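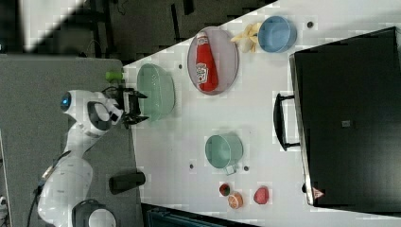
Section 2: Setting up your Kestum table for everyday use

By the time you reach this section your table should be assembled, level and standing where you mean to keep it. If it still wobbles, go back to Section 1 and see to the feet first, as it is a good deal easier to do that before there is crockery on top. What follows is the pleasant part, deciding what lives on the table, what gets put away after a meal, and how to keep the white top looking as it did when you unpacked it.

We have written this for a household that eats, makes its tea and does a little tidying at the same table, which is how most of our customers seem to use theirs (and how we use our own in the workshop kitchen). If you have bought the table as a desk you may skip to Section 4 with our blessing.

Before you begin

You will need a soft cloth, a bowl of warm water with a drop of washing-up liquid, a dry tea towel, and the crockery and containers you use on an ordinary day. Please leave the best china in the cupboard for now.

1. Wipe the whole top with the damp cloth, working from the far edge towards yourself. Go gently over the small holes in the surface. They are part of the top and are meant to stay open, so don't press putty or filler into them.

2. Dry the top with the tea towel. A top that looks dry can still be damp near the holes, so give those a second wipe and leave everything for 7 minutes before putting anything down.

3. Choose your basin. An oval one suits this table well, set near one short end where it is easy to reach and doesn't get in the way of elbows. Fruit, clean cutlery, bread rolls in a napkin, all of these are happy in it. If yours has openings in the sides, put a folded cloth underneath when you use it for anything freshly rinsed.

4. Put down your serving plate next, a little way in from the long edge. We like to keep one large plate out between meals and let the sauces live on it. A bottle that has been used will nearly always leave a ring, and it is far kinder to wash a plate than to scrub a table.

5. Lay sauce bottles on their sides only if the cap is properly shut. Give each cap a firm press until you hear it click, then turn the bottle over above the sink for a moment. If nothing comes out, it may lie on the plate quite safely.

6. Add your mugs and bowls last, leaving a hand's width between one and the next. Keep their bases clear of the holes, or crumbs will find their way underneath and you will be forever lifting things up to get at them.

Note: The table can carry a kettle, a rice cooker or another appliance of ordinary household weight. Stand it fully on the top with all its feet down, and let the flex hang behind the table where it won't be tugged.

Caution: Do not set hot pans straight onto the white top. Anything above 90 °C needs a trivet or a thick folded towel beneath it. Marks left by heat cannot be polished out and are not covered by the guarantee.

Using a second surface alongside

Many people like to push a lower or darker work surface up against the table, and we do recommend it if you have the room. It gives you somewhere to put the odds and ends which would otherwise wander in among the plates. 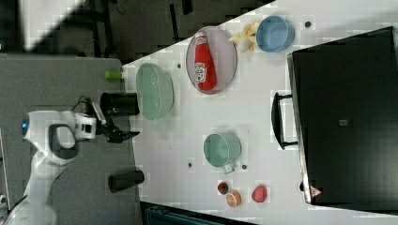
Fig. 2. Small cylinders kept on the grey surface, with the basin and serving plate on the white top.

7. Bring the two surfaces together until the edges touch, then draw your hand along the join. If you can feel a gap wide enough to swallow a teaspoon, move them closer.

8. Sort your small things onto the second surface. Pots, lids, little tubs and anything that rolls should stay there. Where you can, stand round things on end, and if they must lie down, keep them a little way back from the join.

9. When a meal is over, clear in the opposite order to the one you laid in: mugs and bowls, then the plate with its bottles, then the basin. It sounds fussy written down, but Merike Lūse, who wrote the first version of this guide, has cleared her table this way for years and swears it takes her 2 minutes.

Note: A fabric-covered surface, such as the Ustach mat, should be brushed and never soaked. Crumbs come up most easily with a dry, stiff brush used in one direction.

Weekly care

Once a week, take everything off both surfaces and repeat steps 1 and 2. Tea stains will usually lift with a paste of bicarbonate of soda and water, left on for a short while and wiped away without rubbing. Avoid scouring powders, bleach and the rough side of the sponge.

If a mark won't shift, please write to Sorin Tănase at our Haworth workshop before trying anything stronger, and tell him what was spilt and what you have already used on it. Spare feet and touch-up pens are listed in Section 5.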